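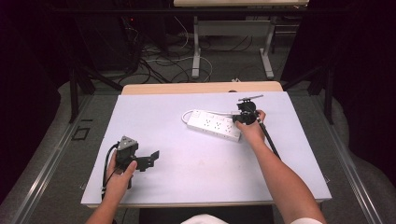

My aunt left me the room in Mestgate, and with the room she left the cables.

They were on the floor when I opened the door on Saturday, black ones and white ones, lying together like they had slept badly. She had repaired radios for the people of our street, and she never threw away a thing that could carry electricity. In her notebook she had written numbers for all of them. The last number was 583.

I decided to begin with the power strip. It was white and it had a short temper, my aunt used to say, so it must lie on the table by itself. When I was a child I believed this. I kept my fingers far from it and I said good evening to it before I went to bed.
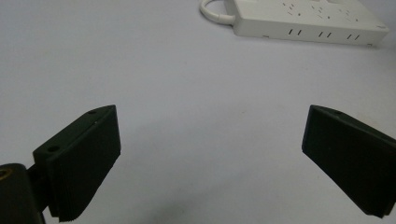
The bus from Ridport had taken 90 minutes and I was tired, but I did not want to sit down before one thing was in order. I took the white cord and tried to make it straight. It went back into its loop. I tried again, more slowly, and it went back again. My aunt had the same character. If you told her to come and live in the city with us, she said yes, yes, and then she stayed where she was for 20 more years.

In the evening the neighbor knocked and asked if the shop was open. He was holding a lamp under his coat. I wanted to say that there was no shop anymore, and that I would go back on the morning bus.

"What is wrong with it?" I asked.

"It goes off when I read," he said.

I moved the power strip a little to the side, and I said good evening to it, very quietly, so the neighbor would not hear. Then I told him to put the lamp on the table.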